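Skotosero Help > Work and Automation

Our packing room is getting robot arms. What happens to the people on the line?

Asked in August

I pack fruit plates for Tastness, 34 people on my shift. Management is trying out pairs of small arms that pick up fruit and put it in a dish. We were told no jobs are going, but "duties will change," and that's all we got. Has anyone been through this? What did you end up doing all day?

3 answers

Answer 1 (15 votes)

I was at Pimentel when they did the same thing. The first months were mostly setup. You put the fruit out, let the arms try, put it back, and write down what went wrong.
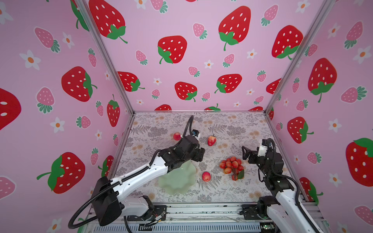 Apples were easy for us. Anything in a bunch on a stem was a pain, and so was soft fruit. The people who had packed by hand knew which pieces bruise and where to hold them, so they got asked a lot of questions. Get that written into your job title if you can - I didn't, and my pay stayed the same for a year.

What changed most was the talking. On the old line you chatted across the belt. Now you stand by one station and watch it, and the shift feels longer. We asked for a swap every two hours and got it. 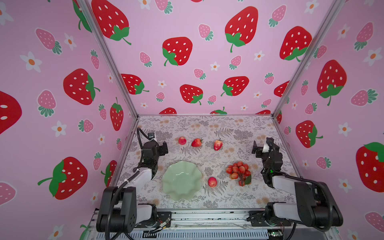

Answer 2 (4 votes)

Ask these before it starts:

- Who clears a dropped piece, and does the arm have to be stopped first?
- Is training paid time?
- Does your hourly target go up? Ours went to 2067 plates a shift and had to be put back down.

Niltitz has a sample letter on their site you can copy.

Answer 3 (0 votes)

depends on the company. mine bought them and they mostly sat there. I still pack by hand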